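### 3.2 How people borrow when nobody is at the desk

I should say at the start that I didn't set out to study unstaffed libraries. I went to Wellavthorpe to look at opening hours, and kept getting told about the swap shelf instead. People there were far keener to talk about that (one woman walked me the whole way round to see it), so in the end I gave in and rewrote my questions.

The shelf holds 947 books, and I spoke to 61 people who use it. Most of them borrow in a way they would never try at the main branch in Hulance. They take a book home on a whim, give it twenty pages and bring it back without a shred of guilt – or they don't bring it back at all, and leave something else in its place. I had expected the second habit to cause rows. Only three people grumbled about it!
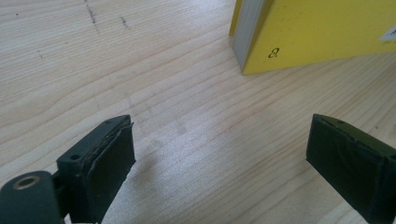
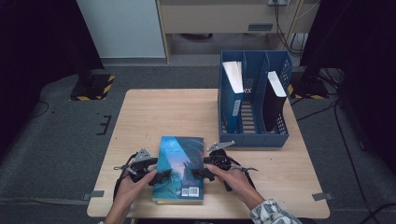 *Figure 4. A light wooden tabletop, with a yellow object standing on it (first) and with a paperback on it (second).*

What did cause rows was stickers. Old library stock turns up on the shelf with its barcodes still on, and 17 of my borrowers told me they leave those books alone in case they owe somebody a fine. Delali Ametepe found much the same worry in her Pranow interviews, though her readers were mostly students and a good deal younger than mine. I'd put it down to habit. If you grew up handing a book over to be stamped, a label still feels like a promise to bring it back, whatever the notice on the shelf says.

I can't say how far this holds for bigger towns. My visits were all in August, when the school families were away, and I come back to that gap in section 5.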